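Keeping a Hand-Held Gripper in Working Order
Project report, Mechatronics Workshop II

1. Background

Our group was given the job of setting up and maintaining one hand-held gripper for the cloth handling station in the teaching lab. The station is called Kido on the lab schedule, so we use that name here. Other groups use the tool to record folding and picking tasks. Our part was to make sure it opened and closed the same way every time, and to write down a service routine that the next class can follow.

When we took over in February, the tool had no log. The last people to use it had left a note saying the fingers "felt off" and nothing else. We began by taking it apart on the bench and cleaning it.

2. Condition at the start

The rubber pads on the inside of the fingers were worn at the tips, and one had started to peel. The fingers also did not meet evenly. With the trigger fully pressed, the tips touched but there was a gap farther back that let thin fabric slip. We measured the gap with feeler gauges from the Orico set in the tool crib.

Two screws on the right finger were loose. We think this caused most of the misalignment, but we can't prove it, as we tightened them at the same time as we replaced the pads. We should have done one thing at a time and measured in between.

3. Setup

The pads were replaced with sheet rubber cut to size. We cleaned the old glue off with alcohol, let the surface dry, and pressed the new pads on in a clamp overnight. The first pair came out too thick and the fingers would not close all the way, so we cut a second pair from thinner sheet.

After that we set the opening width. The stop screw sits close to the trigger and is hard to reach with a normal hex key. A short key works, or one with a ball end. Turn it a little, open and close the fingers, and check again – it is easy to go too far.

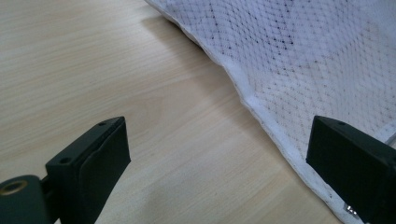
Thin cloth was the hardest material to set up for. If the fingers come down too high they close on nothing, and if they press on the table the pads drag and wear out faster. We settled on approaching the edge of the fabric with the fingers fully open and closing slowly. Anything stiffer, such as the canvas squares from the Sjöberg box, was easy to pick up even before the repair.

4. Testing

We ran 732 open and close cycles by hand over several lab sessions, with a short check after every 100. A check meant looking at the pads, trying the screws with a key, and measuring the gap again. One screw backed out during the first day. We put threadlocker on it and it stayed put for the rest of the test.

The log sheets are in the Zarkuteck folder on the shared drive, along with the pad template.

5. Service routine

Before each session, wipe the pads with a dry cloth and check that both fingers move freely.
After 100 cycles, check the finger screws and the gap.
Replace both pads together, even if only one is worn.
Do not oil the pivots. We tried it and the oil got on the test fabric.

6. Open problems

The trigger spring is weaker than we would like, and the fingers are sometimes slow to open. We ordered 3 replacement springs but they did not arrive before the end of the project. Whoever takes over should fit one and repeat the gap measurement, as the stop screw may need to be set again.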